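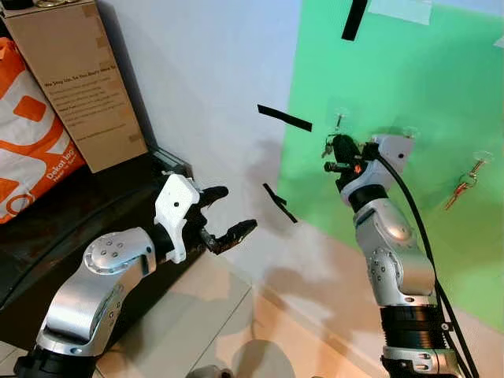 4. Putting Up the Key Wall

This section covers the hooks, the labels and the hanging of the keys. Read it through once before you start. The sheet that makes up the backdrop should already be in place as described in Section 3. If the sheet still lifts at a corner when you pull on it, go back and press it down again before you fix anything to it.

4.1 What you need

Salian clear adhesive hooks, small size, one for each key or key ring
Spare adhesive strips for the hooks
White tape for labels
Black tape for the wall
A fine permanent marker
Rubbing alcohol and a lint-free cloth
A pencil and a tape measure
A spirit level, or a phone with a level app

The hooks come in the Dorno wall kit in one bag with their strips. The strips have a red liner on the wall side and a plain liner on the hook side. Open only the strips you are going to use that day. A strip that has been sitting open on a bench picks up dust and will not hold.

4.2 Choosing the height

1. Stand in front of the wall with your arm held out at a comfortable height. Make a light pencil mark where your fingertips touch.

2. Measure from the floor to the mark and write it down. The lowest row of hooks should be no lower than 790 mm from the floor. Below that, people bump the keys with bags and knees.

3. If several people will use the wall, take the mark from the shortest person. Taller users can reach down easily enough. The other way around does not work so well.

4. Mark the left end and the right end of the row and check them with the level. Do not trust the edge of the green sheet as a guide. The sheet may have been cut square, but the wall behind it often is not.

5. Mark the position of each hook along the row. For single keys, 42 mm between hooks is enough. For rings with several keys, leave twice that. A bunch of keys spreads out when it hangs and will tangle with its neighbor if the hooks are too close.

Note: You do not have to fill the row. Leave a free place beside any ring that is likely to grow.

4.3 Fixing the hooks

1. Wet the cloth with rubbing alcohol and wipe each marked spot. Let it dry fully. Household spray cleaners leave a film, and the adhesive will slide on it.

2. Peel the plain liner and press the strip to the back of the hook. Hold for ten seconds.

3. Peel the red liner. Place the hook on the mark with the open side up and press hard with your thumb for thirty seconds. Press over the whole base, including the top edge.

4. Leave the hook alone for at least one hour before hanging anything on it. Overnight is better in a cold room.

5. Test each hook by pulling gently straight down. It should not move. If it creeps, remove it, clean the spot again and use a new strip. An old strip cannot be reused.

Caution: Do not pull a hook away from the wall to remove it. Take hold of the tab at the bottom of the strip and stretch it slowly downward, keeping it close to the surface. Pulling outward can take the face off the sheet or the paint off the wall.

Caution: The hooks are made for light items. Do not hang padlocks, tools or full key cabinets' worth of keys from one hook. If a ring feels heavy in the hand, split it over two hooks.

4.4 Taping

White tape is used for labels on the green area. Black tape is used on the painted wall and across the seam where the green sheet meets the wall. Keeping to these two colors makes it easier for the next person to know which pieces may be moved.

1. For a label, cut a piece of white tape long enough for the name and a finger's width more at each end. Write on it before you stick it up. Writing on tape that is already on the wall leaves dents in a soft sheet.

2. Stick the label above the hook, high enough that the top of the key does not cover it. A label placed below the hook will be hidden as soon as the key goes back.

3. Along the seam, put black tape wherever the sheet tends to lift. It does not need to run the full length. Single strips are easier to replace one at a time.

4. Press each strip from the middle outward. Fold the last bit of one end under itself to make a tab if you expect to take it off again soon.

Note: Strips on the painted wall may be set at any angle. They do not affect the hooks. On fresh paint, wait until the paint maker's curing time is over before using any tape.

4.5 Hanging the keys

1. Sort the keys on a table first. Put single keys to one side and grouped keys to the other.

2. Hang single keys by the hole in the head. If the hole is too small for the hook, add a small split ring. Do not force the key on. The clear plastic will crack at the bend, and a cracked hook looks sound until it drops the key.

3. Hang grouped keys by the ring, never by one of the keys in the group. Shake the ring lightly so the keys settle.

4. Colored keys are useful for sets that belong together. Orange and brass stand out well on the green. Green keys do not, so keep those for another wall or fit them with a colored cap.

5. Check that every key can be lifted off with one hand, straight up and then toward you. If it catches on the key beside it, move one of the two hooks.

6. Take each key off and put it back three times. If a hook turns or slips while you do this, fix it now.

Note: Keys do not have to hang straight. A ring with several keys on it will lean to one side, depending on how the keys fall. Only correct it if the keys reach the next hook.

4.6 Keeping a list

Make a list of what hangs where, and keep it away from the wall. Use the hook number, a short name and the number stamped on the key, if there is one. An entry might read:

Hook 3 - store room, inner door - stamped 562
Hook 4 - mail box - stamped 266
Hook 5 - free

Do not write addresses or room numbers on the wall labels. A short name that the users know is enough. When a key is replaced, cross out the old entry and write a new one under it. Do not erase.

4.7 Care

Wipe the green sheet with a dry cloth when it looks dusty. For finger marks, use a damp cloth and keep clear of the hook bases. Alcohol is fine for preparing a spot but will dull the color if it is used over the whole surface every week.

Check the hooks at the start of each month. Push up on each one with a fingertip. A hook that is letting go will show a pale gap at the top edge of the strip before it falls.

In hot weather the adhesive softens. If the wall gets direct sun in August, move heavier rings to the shaded end of the row or take them down for the worst weeks.

Replace labels when the ink fades. Peel the tape slowly and back on itself. If glue stays on the sheet, roll it off with a clean fingertip - do not scrape it.

4.8 Common problems

Hook slides down the wall slowly.
The surface was not clean, or the hook was loaded too soon. Remove, clean, wait for the spot to dry and use a new strip.

Hook comes off and brings a piece of the sheet with it.
The sheet is not bonded to the wall at that point. Press the sheet back, tape it at the edge and move the hook at least one hook space to the side.

Key swings and marks the sheet.
Usually a long key on a split ring that is too large. Use a smaller ring.

Label curls at the ends.
The tape was stretched when it was put on. Cut a new piece and lay it down without pulling.

Tape at the seam keeps lifting.
The sheet is under tension. Free the tape, let the sheet relax overnight and tape it again. If it still lifts, see Section 3, trimming.

4.9 Spare parts

Hooks, strips and replacement sheets can be ordered from Pritach under the Dorno name. Strips are sold separately from hooks. Order the small size only; the medium strips are longer than the hook base and will show at the bottom.

Steps checked by Sille Thoroddsen and Ikhsan Tarigan, Pravatcombe, April 2020. Continue with Section 5, Adding a Second Row.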